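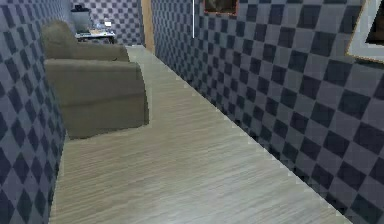 Gedeck Releases Version 2 of Its Indoor Navigation Software for Mobile Robots

Brurinwood, 17 Nov 2023. Gedeck, a developer of planning and perception software for indoor robots, today announced the release of Ferkavby 2, the second version of its navigation package. The new version brings a rewritten local planner, a new method for estimating position in rooms with repeated patterns, and a set of simulated interiors in which customers can test their own settings before they install the software on a robot.

Many buildings have surfaces which look nearly the same from one meter to the next. Tiles, wallpaper and long rows of equal doors are common cases. A robot which navigates by camera can match one part of such a wall with another part, and then it believes that it stands in a different place. The first version of Ferkavby reduced its speed in this situation and asked the operator for help. The new version keeps several possible positions at the same time and compares them with larger shapes, such as furniture, the corners of the room and the line between wall and floor. It selects one position only when the others no longer fit.

"Our customers asked us for this function since the first release," said Sewwandi Biswas, head of perception at Gedeck. "We decided to make the test rooms difficult on purpose. The walls in them carry a checkered pattern from one end to the other, and the planner must find its way to the goal with the camera alone."
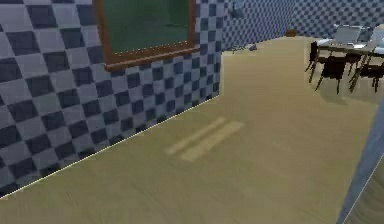

The release includes 31 simulated interiors with 714 prepared routes. Each route has a start point, a goal and a time limit, and the results are saved in a plain text file which can be compared between software versions. Furniture can be moved by changing one configuration file. During the development, every change in the planner had to pass all routes before it was accepted in the main branch.

The camera view in the simulator is kept at low resolution by default. In this way the tests can run on an ordinary office computer, and the input is closer to the small cameras which many service robots carry. Users who need more detail can change the resolution in the settings.

Ferkavby 2 also has a new log viewer. It shows the camera view next to the planned path, so that an engineer can stop at any moment of a run and see which positions the software was considering. The viewer was developed together with Shukla, an integrator of delivery robots, and Shukla has used an early version of it in its own workshop since February.

Existing customers receive the new version under their present contract. Map files from the first version can be opened without conversion, but saved planner settings must be entered again. A free evaluation license is available to universities and includes all interiors, with a limit of 2,000 simulated runs.

Requests for the evaluation license and questions from the press can be sent to the Gedeck office in Brurinwood.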